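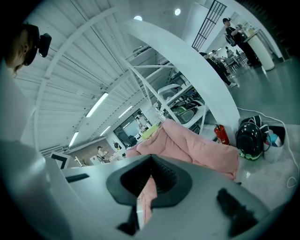
Gripper at the pink seating station, demonstration floor, Drusari hall.

Finger Pad Faults on the Hand-Held Grippers: Gallery

In September the Prasudier handling group withdrew two hand-held grippers from use after their jaws failed to release on command. Nobody was hurt. The pictures on this page accompany the fault notice and show the work to which the notice applies.

The fault was first logged as number 313. An operator reported that the left jaw stayed closed for 15 seconds after the trigger was let go. The same fault was reported on a second unit later that afternoon. Both were opened on the bench, where the return spring was found to have slipped from its seat. Higuchi, which supplies the springs, has been sent the parts for examination.

Boxes are handled at the chair with one gripper in each hand, and a jaw that will not open can pull the operator's wrist forward as the load shifts. 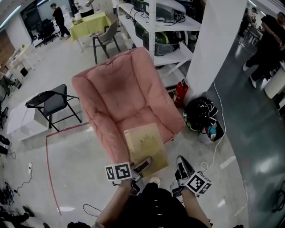 For that reason operators are now asked to test both jaws before every session and to stop at the first slow release. A box held in a stuck jaw is to be set down on the nearest flat surface – it must not be shaken free. Cables on the floor should be checked before anyone steps back from the chair.

Units with serial numbers below 129 remain out of service until the springs have been replaced. The remaining units may be used under the revised Overo checklist.

Reports of slow or incomplete release should be sent to Deirdre Ó Conaill, with the unit number and the time of day.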